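The Case for Boring Bonds, Made With Some Excitement
By Baltasar Paredes

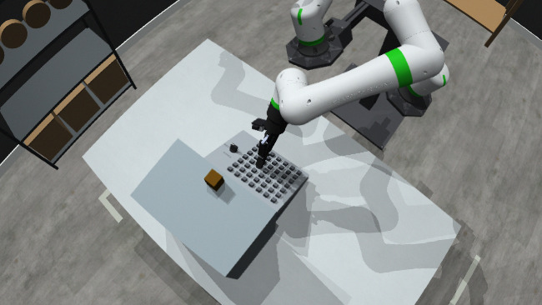
Two white robot arms, one of them reaching down over a table, in a computer rendering.

February 12, 2025

I love savings bonds. I love them the way other people love old trucks or minor league baseball, and I have been told at more than one dinner that this is a strange thing for a grown man to say out loud. But I think we are missing a wonderful chance in this state, and I would like to spend my column on it.

My proposal is simple to state. The state of Drindorine should sell small bonds directly to the people who live here. I mean bonds you could buy with a week's grocery money, from your phone or at a county counter, with no broker in between. The money would pay for the things we already borrow for: water mains, school roofs, the bridge at Urrego that has been down to one lane for as long as my daughter has been driving.

We borrow for these things anyway! That is the part that gets me out of my chair. Every time the state sells bonds, it sells them in big blocks through underwriters, who pass them along to funds and insurers and wealthy buyers who want the tax break. There is nothing crooked about it. Those buyers show up reliably and they take large amounts off the treasury's hands in an afternoon. But a retired bus mechanic in Urrego who would be thrilled to own a little piece of that bridge has almost no practical way to do it. He'd need a brokerage account, and then he'd be looking at a minimum purchase that eats most of his savings, and then somebody would mark up the price on the way to him.

So he keeps his money in a checking account that pays him next to nothing. Meanwhile the state pays a perfectly decent rate of interest to people who already have plenty.

I first got interested in this through Ita Mac Suibhne, who taught public finance at the college in Zellmont and who used to make her students read bond statements the way other teachers assign novels. I sat in on her evening class one winter when I was covering the budget and didn't understand half of what I was writing. She would hold up one of those fat documents and ask who in the room was lending the money. Then she'd ask who in the room was paying it back. The second answer was everybody, and she let us sit with that for a while before going on.

I have been turning it over ever since. We are all on the paying side. I would like more of us to be on the collecting side too, even for a small amount.

Clatanier, our neighbor to the south, tried a version of this last July. Its offering was modest and a bit clumsy (the website was slow the first morning, and the forms asked for the same address on three different pages), but 2,890 households bought in. The bonds ran for 12 years and paid 4 percent. I know people will say that 2,890 households is a small crowd, and fine, it is. It's also a lot of kitchen tables where somebody now has a reason to care whether the sewer project comes in on budget. I talked to a couple who had bought two of the bonds, one for each grandchild, and they could tell me more about the new treatment plant than I could have told them. They had driven out to look at it. On purpose, on a Saturday!

Now, the objections, and there are good ones.

The treasury people worry about cost. Handling thousands of little accounts is more work than handling a few giant ones, and if the overhead is higher than what you save on underwriting, taxpayers lose. I take that seriously. I would start small, put the accounts on the system the state already uses for college savings, and keep every record electronic from the first day. If the cost per account is still too high after a few sales, we should say so in public and change the design.

Then there's the worry about people getting stuck. Life happens, the furnace dies, and a bond you can't sell for 12 years isn't much comfort in January. This one bothers me more than the cost question does. Clatanier's answer was to let buyers cash out early and give up a few months of interest, and I think that's about right. It does mean the treasury has to keep some cash on hand for redemptions, and in a year when rates jump, more people will come asking for their money than you'd like. A careful limit on the size of each sale would help. So would plain language on the first page, in type my father could read without his glasses.

And a third, which I hear mostly from bankers I like: won't this pull deposits out of local banks and credit unions? Maybe a little. With a cap on how much each household can buy, I have trouble seeing it as a serious threat. If a bank in Zellmont has to raise its savings rate a touch to keep a customer, I can live with that, and I suspect the customer can too.

What I can't get past is how good the fit is. Households want somewhere safe to put modest sums. The state needs steady, patient money. Prices and rates have jumped around so much in recent years that people who never used to think about interest are reading the rate signs in bank windows as they walk by. I have had more conversations about yield at the barbershop in the past year than in my whole career before it. That curiosity is worth something, and I'd hate for it to fade with nothing to show for it.

There is a bill. It doesn't have a catchy name, and as of this week it doesn't have a hearing either. It would let the treasury run a trial sale tied to one named project, with a cap per household and early redemption allowed. I'd pick the Urrego bridge for the project. Everybody who crosses it has had plenty of time, sitting at that temporary light, to form a view on whether it needs the money.

If your representative sits on the finance side of things, call the office and ask about small bonds. They will probably put you on hold. Stay on. And if we do get a sale, look for me at the county counter on opening morning, with my grocery money and very likely a thermos.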